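Thursday, just past six, and Chandrasekhar Namboodiri can't leave the house. Coat on, bag on shoulder. No keys.

"I had them," he says. They all say that.

I've been asking people in Hovbridge where their keys live, and the answers are mostly embarrassing. Coat pockets. The fridge, once. The lock itself, on the outside, all night. But the usual winner is whatever flat thing stands between the front door and the sofa. You come in, you want to sit, your hand is full. Down they go.

Chandrasekhar's turn up under a newspaper, on the coffee table. He has a hook for them by the door – a nice one, brass, a present from his sister. It's holding an umbrella.

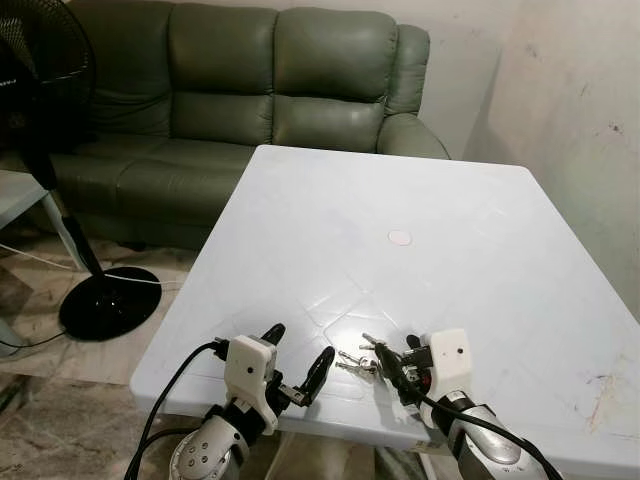

Shota Tsuji thinks the hook is the problem. He runs Grikum, a two-room repair shop on the hill that also cuts keys, 3,013 of them last year by his own ledger, and he's firm about this. People put the hook where it looks good. Then they walk right past it.

"Watch where your hand goes," he tells me, filing a burr off a blank. "Put the dish there. Dont argue with your hand."

So, a dish. His is an old saucer. Hayashi, the housewares place on the corner, sells a shallow felt-lined tray for 70 dollars, which seems like alot for somewhere to drop your keys. A jar lid works. A plastic table works too, provided it stays clear, and there's the catch. Mail arrives. Mugs arrive. By Sunday you're digging.

Other advice from the Grikum counter: thin the ring out. Tsuji once had a customer with 2 keys to the same shed and five to places she'd moved out of. Lay them all flat, try each one, take off whatever opens nothing. Smaller bunch, easier on the pocket – harder to spot on a cushion, though, so maybe leave one ugly tag on.

I tried the saucer. Four days good, then a phone call on the way in and I found my keys in the bathroom. Chandrasekhar is moving his hook to the other side of the door this weekend. The umbrella's going with it.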